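Flarnon (robot learning method)

Flarnon is a method for training robot arms to move open containers of liquid without spilling. It was developed by Constanza Ledesma and Santino Troncoso at the Huenchumán robotics laboratory and first described in a technical report dated July 6, 2020. The method is trained entirely in simulation and uses a learned estimate of how the liquid is moving to limit the speed and tilt of the gripper.

Background

Robot arms that carry cups, jars or pans have usually been programmed to move slowly and keep the container level. This works for short moves over a clear surface, but it takes a long time and fails when the arm has to tilt the container to get around an obstacle or start a pour. A second approach models the liquid in full, which gives good results but is too slow to run while the arm is moving.

Ledesma had worked on the second approach before joining Huenchumán. In the report, she and Troncoso argued that a controller does not need the full shape of the liquid. It only needs to know how close the surface is to the rim and which way it is going. They called this value the rim margin.

Method

Flarnon has two parts. The first is a small network that predicts the rim margin a short time ahead from the joint positions of the arm and the last few camera views. The second is a motion planner that takes an ordinary path and slows it down or changes the wrist angle wherever the predicted margin gets too small. The planner does not change the start or end point of the path.

Training data comes from a simulator named Turine, which combines a rigid-body model of the arm with a particle model of the liquid. Each training run places the arm in a furnished room, gives it a filled container and asks it to reach a target. The original data set contained 1,096 runs, made in four room models. Wall colors, lighting and surface finishes were varied between runs, and shiny surfaces were used often, as reflections had caused errors in early versions of the network. 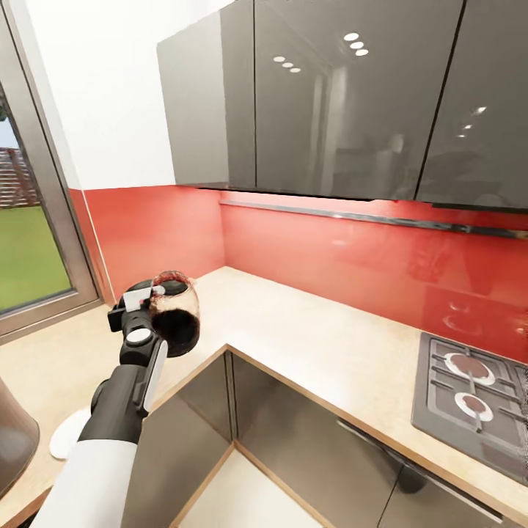 Simulated kitchen with a robot arm tilting a jar of dark liquid over the counter.

The liquid in Turine is given a random thickness at the start of each run, from thin like water to thick like syrup. The network is not told this value and has to work it out from how the surface reacts to the first movements. Troncoso later wrote that this was the hardest part of the training to get right – with too wide a range, the network learned to treat everything as water and the arm became very slow.

Results

The method was tested on 165 simulated carrying tasks that were not part of the training data. The authors compared it with a fixed-speed controller and with a planner that used the full particle model. Flarnon spilled less often than the fixed-speed controller in every room. It spilled slightly more often than the full model but could be run in real time, while the full model could not.

Most of the remaining spills happened in the last part of the move, when the arm stopped above the target. The report links this to the short look-ahead of the network, which often noticed the returning wave too late. A longer look-ahead was tried and made the predictions less reliable.

Criticism and later work

Olga Aravena, who reviewed several liquid-handling methods, noted that the original tests used only rigid containers with a round opening and that no results on a physical arm were given. She also questioned the way spills were scored – a single particle over the rim counted the same as half the contents.

A revised version, prepared with Frauke Ruppert and released in September of the following year, replaced the yes-or-no score with the share of liquid lost. It also added five container shapes, among them a square jug and a shallow bowl. The bowl gave the worst results by a wide margin.

Bautista Leiva adapted the rim margin idea for Zallov, a planner for two-armed robots in which one arm holds a container and the other pours into it. Zallov keeps the prediction network but uses a different planner, and the two are not compatible.

See also

Liquid simulation
Motion planning
Sim-to-real transfer
Slosh dynamics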